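Drirton Roasters puts its farm prices on the bag
Sat 1 March

I've been buying green coffee for Drirton for eight years, and the question I get most at the counter is still the simplest one: how much of my money goes to the farmer? I've mumbled my way through a lot of bad answers. From today you can read the answer on the back of the bag, right under the roast date, and I'm pretty thrilled about it!
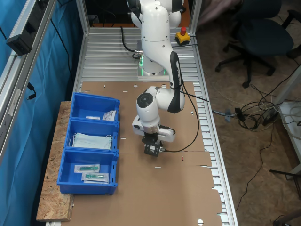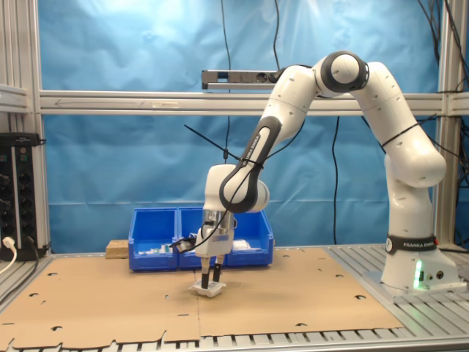
Fasil Derese wanted to know, when I rang him with the news, which price we meant, because the price at the farm gate and the price at the port are two very different animals and roasters love to blur them. Fair point (he's made it to me before). We mean the farm gate. It's what the grower got paid per pound of green coffee, before milling, trucking, export paperwork and the boat. The port price gets its own line underneath, so you can see the gap for yourself.

The first coffee to carry the new label is Laltent, our washed lot from the Vergara farm. It's a small one, 52 bags of green, and it tastes like red plum and brown sugar with a bit of orange peel if you let the cup cool down. I've been drinking it as a pour-over all week and I'm not tired of it yet. Noelia Montoya roasted it a touch lighter than our usual house style, and we argued about that for two days, and she was right.

Next up is Denimness, our espresso blend. Blends are trickier. There are three coffees in there and they change with the harvest, so the label will show a price for each one plus the share of the blend it makes up. We expect to have that sorted by June. If the print gets too tiny we'll move it to a card inside the bag, but I'd really like to keep it on the outside where you can read it before you buy.

Are prices going up? On Laltent, no. On Denimness I don't know yet, and I'd be fibbing if I promised you anything before the new contracts are signed.

We've printed 3150 labels for the first run, and cafes that take our coffee wholesale will get the same ones. If you run a shop and want the numbers for your menu board, ask for Ghizlane Badawi and she'll send them over. Home customers can order Laltent starting today, whole bean or ground, and the first 50 orders come with a little sample of the same coffee roasted darker, so you can join in the argument.

Press questions and sample requests: Gizella Major, Drirton Roasters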